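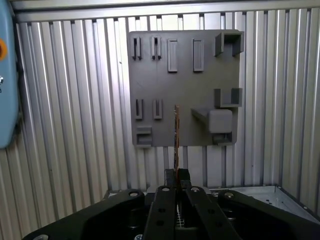

Anyone else reading The Salt Almanac? (spoilers marked)

Forum: Young Adult and Crossover Fantasy

pagesandpie
Thu 27 January

OK so I finished The Salt Almanac by Lorraine Fairclough last night at some terrible hour and I need to talk to people, because my husband has stopped listening. For anyone who hasn't picked it up: two sisters, Niner and Clisteo, grow up in a lighthouse with an uncle who will not let them near the cellar. Naturally they go in the cellar. There's an almanac down there that predicts the tides, and then starts predicting other things, and the whole book runs off from that.

I loved it. The first hundred pages are slow (lots of rope, lots of soup) but once the girls get to Acuña it just takes off! I read the whole harbor section standing up in my kitchen. Is it the first of a series? The ending sure feels like it.

moth_and_lantern

I read it in December, and yes, there's a second one coming, she said so in the notes at the back. I'm going to be the grump here. I thought the sisters sounded exactly the same. If you covered up the names I couldn't have told you who was talking, and when your whole story is about two girls growing apart that's kind of a problem.

The almanac entries at the start of each chapter were great though. I'd read a whole book of those.

pagesandpie

Really?? Niner is so bossy! The bit where she makes Clisteo recite the knots before she can have breakfast, I could hear it. My older sister was like that with times tables.

gus_reads_slow

I'm on page 319 so please keep marking your spoilers. So far I'm with moth. The middle drags, and Fairclough keeps stopping to tell me what the weather means. I get it, storm coming, somebody's upset.

But I'm still reading, and I quit a lot of books.

Tansy W

Posting as a middle school librarian. I've had 2 copies since the fall and neither one has spent a night on the shelf. The kids who like it really like it, mostly sixth and seventh graders who want something spooky with no gore. A couple brought it back after three chapters and said it was boring, and those were the ones who wanted dragons, so I take that as it comes.

Content stuff if you're buying for a kid: one death (a grownup, off the page), a shipwreck, some scary business with the drowned bell. No romance except for Nikel, and he mostly blushes.

moth_and_lantern

Nikel! I forgot him, which sort of says it all. Why is he in this book? He shows up with a boat, he's handsome, he fixes the boat, he leaves.

pagesandpie

SPOILER for the last few chapters

He doesn't leave, he's the one who tears out the page! Go back to the chapter with the lamp oil. He has ink on his cuffs and Clisteo sees it and doesn't say a word to her sister. I gasped. That's why I think the next book has to be about him.

END SPOILER

moth_and_lantern

Huh. I took that for tar. I'm going to go look.

quillback

I'll be the second grump. My trouble is the uncle. He forbids them from the cellar, never says why, and then when it all comes out he has a perfectly good reason that he could have told them at dinner in chapter two. I can't stand that in a story. My daughter (she's 12) said "Dad, grownups never tell you why," so I've been overruled in my own house.

We listened to it in the car, by the way. The reader does a nice job with the sisters, quite different voices, so maybe that fixes moth's complaint. She does sing the sea songs, so be warned.

Tansy W

I skipped the songs in print, I'll admit it. I'm not a song person. I skip them in everything.

gus_reads_slow

The songs are the best part! I will fight all of you. The one about the herring has a real tune hiding in it, I've been humming it at work.

pagesandpie

Gus, how far are you now? I want to talk about the bell.

gus_reads_slow

Slow is in my name. I've got a long weekend coming up, leave me be.

moth_and_lantern

OK I went back and looked. It says "black at the cuffs," and that's all it says. So it could be ink. It could also be tar, the man has a boat. But a page later he won't shake hands with the uncle, and I missed that completely the first time. I'm moving it up from two stars to three. I still say the girls sound alike.

quillback

Three is where I am too. If anyone wants something close to this but tighter, I'd be glad to hear suggestions. The kid tore through it and now she's asking for "another one with a forbidden book in it," and our branch has a waiting list for everything.

Tansy W

Does she mind older stuff? I can dig out the list I use with my seventh graders, it has 36 titles on it and I'd say half of them have something locked in a cellar or an attic. I'll start a new thread so this one can stay on Fairclough.

quillback

She doesn't mind at all. Thank you!

pagesandpie

Put the link here when it's up, please, I want that list too.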